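Crumbs in the grain on a wooden table – what do you all use?

uzma_pirzada
November 2, 2023
Hello all, hoping for some wisdom. We bought a long table from Ravero in February (£300, and I still think it was worth it) and I love it dearly, but the crumbs! By the end of any afternoon there are little white bits all over it, and a damp cloth just seems to push them into the grain and leave them there.
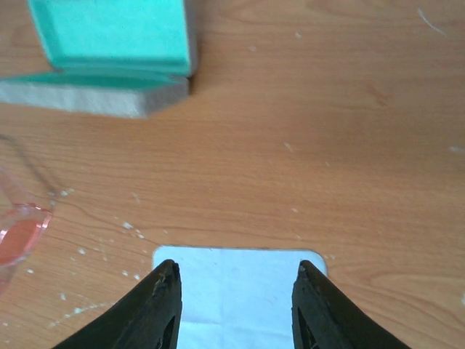 My mother swears by a dry brush first and then a cloth wrung out until there's hardly any water left in it. I've been too lazy for two stages, if I'm truthful – is she right?

dennis_o
Your mother is right, I'm afraid! Brush first, always along the grain and never across it. I'd stay well away from scouring sponges too. I took the shine off a lovely old sideboard that way and my wife still brings it up at Christmas.

Ghazala J
I have to disagree with Dennis a little. A brush just flicks everything on to the floor and then you've got two jobs. I use the small hand vacuum with the soft end on, and then a wipe of Jilus oil soap every so often. It was 550 ml for the big bottle and it lasts me ages.

dennis_o
Each to their own, Ghazala, but I'm not getting a vacuum out after every slice of toast :)

atif_s
Whichever way you go, please clear the table properly first, because going round things is how the crumbs survive. I'm as guilty as anyone and will happily wipe a neat circle round my tea. With a clear plastic thing like the pinkish one lying on the wood there, I'd pick it up, wipe underneath and give it a soft cloth of its own, as plastic like that marks so easily.
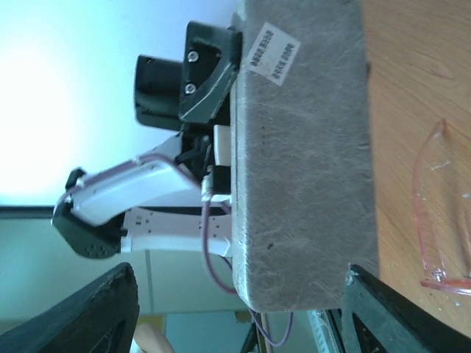

Oil is the other half of it, to my mind. Ours gets a thin coat twice a year and the crumbs lift off far more easily afterwards. The grain on yours runs lengthwise, so work the cloth that way in long strokes and let it soak in for 40 minutes before buffing.

uzma_pirzada
Thank you, all of you! Brush tonight, then, and I'll ask at Usmani's about oil. Ghazala, does the soap leave any smell?

Ghazala J
A faint lemony one, gone by the time the kettle's boiled.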